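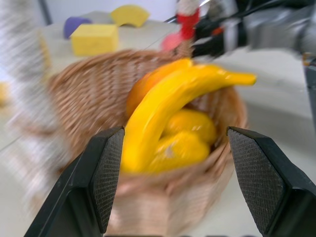 Sorkilent wrist blur tools
README for the wristblur package and the fruit basket subset

Wristblur scores frames from wrist-mounted cameras for motion blur and decides which ones the perception stack is allowed to use. It was split out of the main Sorkilent repository in September. The old script, blur_check.py, still works but gets no further fixes.

What is in the package

score - reads an episode folder and writes one sharpness value per frame, per camera.
gate - reads the scores and joint velocities and writes a keep/hold/drop flag for each frame.
replay - plays an episode with the flags drawn in the corner, for checking by eye.
export - writes a filtered copy of an episode. The original is never changed.

Install

Python 3.10 or newer. From the repository root:

pip install -e .

The replay tool needs a display. On the lab server use replay --to-video and copy the file over.

Basic use

wristblur score episodes/basket_014
wristblur gate episodes/basket_014 --profile bustos
wristblur export episodes/basket_014 --out filtered/

Profiles live in the profiles folder. Bustos is the two-arm table cell and Merkalari is the single-arm one. They are tuned separately and the numbers do not carry over. If you run a Merkalari episode with the Bustos profile you will get a warning and then results you should not trust.

How the gate works

Sharpness is the variance of the Laplacian, computed on greyscale after the finger mask has been applied. The mask matters. The fingers move with the camera, so their grip pads can stay crisp while everything past them is streaked, and an unmasked score comes out far too high. If you change fingers or re-seat the camera, redraw the mask with wristblur mask before scoring anything.

A frame is flagged keep when its score is above the profile threshold (80 for Bustos). Below that, the gate looks at wrist velocity. If the wrist was moving, the frame is flagged hold, and the tracker carries the last good pose forward. If the wrist was still, the frame is flagged drop, as the cause is probably focus or the other arm moving through the view.

Hold runs for at most 5 frames. After that the tracker reports the pose as stale and the planner will not start a grasp on it. It can still finish one already under way.

The fruit basket subset

27 episodes from the Bustos cell, all using artificial fruit in a wicker basket on the grey table. Foam blocks are left on the table as distractors. Labels are banana, orange, lemon, block and basket. 14 of the episodes have hand-checked masks for every labelled object; the rest have boxes only.

Labelling rules:

- A blurred object is still labelled if the annotator can name it without looking at neighbouring frames. Otherwise it gets the tag unsure.
- Draw the mask around the middle of the blur, leaving out the faint trail.
- Two lemons touching are two instances, even where the line between them has washed out.
- The second arm is labelled arm_other, cables included.
- Blocks do not get separate shape labels. We tried it and agreement between annotators was poor.

Known problems

Wicker confuses the score. When the basket is close and in focus, the weave pushes the value up enough to hide a soft object in front of it. There is a --roi option to score inside the last known object box only. It is off by default because it fails badly once the box is stale.

Yellow on yellow is the weakest case for the segmenter. Banana and lemon masks bleed into each other in blurred frames, and the yellow foam blocks are sometimes picked up as lemon when the basket rim is out of view. A depth check would help with the second one and is on the list.

Velocity and image timestamps can drift on long episodes. Run wristblur sync first if the hold flags seem to arrive late in replay.

The exporter does not renumber frames. Loaders that expect consecutive numbering will stop at the first gap - pass --renumber if yours does.

Changes

0.4 - masks stored per camera. Old mask files are converted on first load.
0.3 - hold flag added. Anything scored before this needs the gate run again.
0.2 - Merkalari profile.

Use and contact

Code and labels are free to use inside Brotalier projects. For anything outside, ask first. Maintained by Florencia Fuentealba. Please open an issue instead of emailing, and attach the scores file and the name of the profile you used.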